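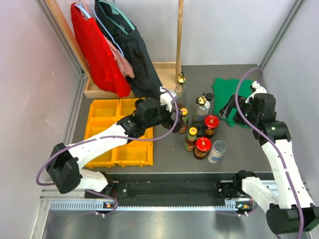

What should a small firm have on paper before it asks anyone for a quote on a pair of robot arms?

A list of the jobs it wants done, written by the person who does them now, with the time each one takes. Most firms I spoke to had a budget figure first and the list later, if at all.

5 min read

February 9, 2019

Clodagh Ó Dubhghaill has spent most of her working life signing off equipment, first for a laundry business and now for Skerkureo, which packs and returns mixed household orders for smaller shops. Clothes, jars, bottles, tea towels, whatever comes in. She was asked last June to work out whether the firm should buy two-armed robots for its sorting benches. She is still working it out, and she is not in a hurry.

"The price on the front of the quote is the price of the arms," she says. "Then you read on. The rail is extra. The table and the uprights are extra. Grippers are priced each, and the ones they show you at the demonstration are never the ones in the basic package."

She had two suppliers in the running, Dimitriou and Admont, and asked both to quote for the same work: take garments off a hanging rack, fold or at least lay out a cloth, and move bottles and jars into a divided tray. The two documents that came back could not be compared. One counted training as a line of its own. The other put it inside something called commissioning, along with the delivery and the electrician.

"I sent them both back and asked for them again in my own spreadsheet, with my own headings. One of them sulked a bit. I'd advise anyone to do it."

I put it to her that two arms on one rail must at least be better value than two separate machines. She pulled a face.

"Is it? Ask what happens when one carriage is down. Can the other carry on, or does the whole bench stop while you wait for a part? I asked that on the phone and got a long silence. If the bench stops, I need a person standing by, and if I need a person standing by then I haven't saved the wage I said I'd save."

Cables are another sore point. In her view they are treated as part of the furniture when the quote is written and as a wear item once the warranty is being argued over. She wants a price for a full spare set, fitted, in the first year's budget. The same goes for gripper fingers. Cloth and glass ask different things of a gripper, and she has yet to be persuaded that one pair will last on both.

Her most useful tool has been a dull one. She gave a notebook to the people on the benches and asked them to write down what they handled and anything that slowed them up. It came back with 93 entries. Suppliers like to talk about the easy ones, she says: a jar with a lid, a bottle that stands up by itself. She is more interested in the pump dispensers, the garment that has slid halfway inside another, and the cloth that arrives in a heap.

"I took 40 of the awkward ones and asked each firm to show me those, in any order I liked, on the day. Nothing rehearsed. They're very keen on doing the same item 100 times. I can see why they would be."

Skerkureo already has one automated line, a labelling system called Olo, bought before her time. It does what it was bought for. It also took almost twice the floor space in the plan once the guarding and the access door were in, and that is the story she tells whenever somebody says the new bench will fit where the old one stands.

Would she sign tomorrow, if it were up to her? "No. I'd rent one bench for four months and pay for it out of the repairs budget, so that everyone feels it. If they won't rent, I want to know what they're worried about."

And the claim, made in both brochures, that the equipment pays for itself in two years?

"Pays for itself doing what? They've worked it out on a full shift of easy items with no stoppages. I redid the sum with our own notebook and got a good deal more than two. Admont asked to see my workings. I said they could see mine when I'd seen theirs, and that's where we've left it."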